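Notebook, packaging bench - August, pm

Gift box trials, cont. from last page. Sabine Reuter wants the Selum box sorted before the order goes to Ackermann. 650 boxes, same size, same ribbon. Sample lot is 13, opened 7 so far.

Lid fit first. Too tight on two of them, fine on the rest. Pulled the caliper out, difference is in the board wrap at the corners - glue fold is fat. Told Knut, he says Wadine changed glue in spring and didnt say so. Needs an email. Corner thickness going in the table on the next page, dont trust my earlier numbers, I had the caliper on the wrong zero. 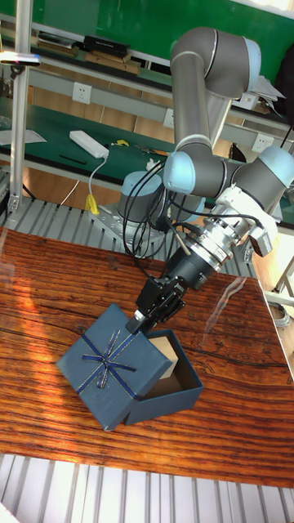

Ribbon is the part I worry about. Supplier ties it on the lid only, so the box opens without undoing anything, good. But it shifts when you grip the lid by the sides. Knut Böttcher wants a dot of glue under the knot, I'd sooner see a tighter wrap underneath. Flat bow like this one takes up hardly any height so stacking should be OK, and with the lid leaned up on the side of the base the cross stays readable, shop people will like that. Try: lid off and on, 49 times, check where the crossing ends up. Not started.

Blue scuffs. Rubbed a corner with a dry cloth and got a pale line. Ask for a sample with matte coat. Sun on the table in the afternoon makes it hard to judge color, do the color check in the morning or pull the blind.

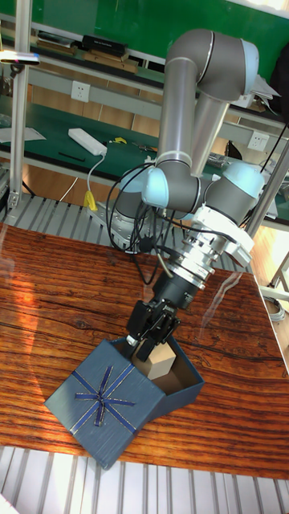 Trornetance Packaging Workshop - Sample Bench

Contents: the small block stands in for the real part untill Selum sends one. It stands up on its own in the base but has loads of room to tip. Needs an insert. Options are a card collar or tissue. Collar is cleaner, tissue cheaper, Sabine leaning to tissue. I cut one collar out of scrap, too tall, lid wouldnt seat. Trim and retry.

To do
- email Wadine re glue
- matte sample
- collar no. 2, lower
- ribbon test
- ask Ackermann if they want the boxes shipped closed or nested

Calipers back in Knut's drawer pls.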